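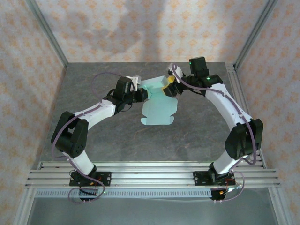 Last changed: September 2022

Sunday. Second day of camp at Jillcombe, and the ice was softer than yesterday. The plant had been set up for public skating on Saturday night and was still catching up when the defensemen went on. Two of them asked for a shallower hollow after the first session. I told them to wait for the afternoon ice, and one of them did.

Bench work from 6:30. The Hubmann is still the better of the two grinders. I had it at 3,000 rpm all morning with the fine wheel, dressed before every fourth pair, and the finish was even from heel to toe. The older machine has play in the carriage again. It shows up as a faint ripple in the back third of the blade, on the left skate more than the right, and I can take it out with two slow passes at the end but not with one. I have put it down for new bearings and moved it to cross-grinding only.

That makes 163 pairs since the log was restarted in June. I went back through the sheets over lunch. Most of the returns within a day are for uneven edges, and nearly all of those came off the old machine. A few are hollow changes, which I don't count as faults. The rest are nicks from the rubber matting by the door of the visitors' bench, where a screw head stands proud. Reported it to the rink in August. Reported it again today.

Madalena Caldeira wants her goal skates flatter this season. She brought last year's profile card and we measured against it. The card was off, or the steel had been changed after it was written, because the template sat high at the toe on both. Re-profiled the left first, let her skate on it for one drill against the untouched right, then matched the right to it. She pushed better across the crease to the glove side and said the stop felt late. Left the hollow alone for now. If it still feels late tomorrow I will go a step deeper on the inside only by shifting the blade in the holder, and write down how far.

Martim Fonseca broke a runner in the second scrimmage. Clean break at the rear bolt, no impact that anyone on the bench saw. It was Trudivico steel, the tall version, and it had 4 mm left above the line, so it wasn't worn out. I kept both halves. There is a dull patch on part of the fracture face that could be an old crack, but my loupe is not good enough to say so. Swapped in a spare from the drawer and he missed three shifts. The spare had been ground to the club profile and he skates half a size forward of it, so he spent the rest of the period on his heels. I need to cut a second set to his own card and keep it in his stall.

Tape and laces: we went into camp with 200 rolls of clear and are using it faster than the order allows for. White cloth is fine. Waxed laces in the longest length are nearly out, and the supplier has them on back order.

The exhibition at Dorkska is next. Their building runs colder ice than ours, hard and brittle along the boards, and last time everyone on a shallow cut complained through the first period. Plan is to take the forwards one step deeper the night before and leave the defensemen unless they ask. The Hubmann travels in its case with two wheels, the diamond and the spare belt. The old machine stays here.

To do tomorrow:
Square check on every pair before morning skate, not just the new ones.
Measure Fonseca's second set.
Copy the new numbers onto the Caldeira card and throw out the old one.
Empty the dust tray – it was over the line tonight and I left it.

Locked the room at 8:10. The humidity by the steel drawer was up again, so I wiped the spares with oil before I left and put the lid on properly.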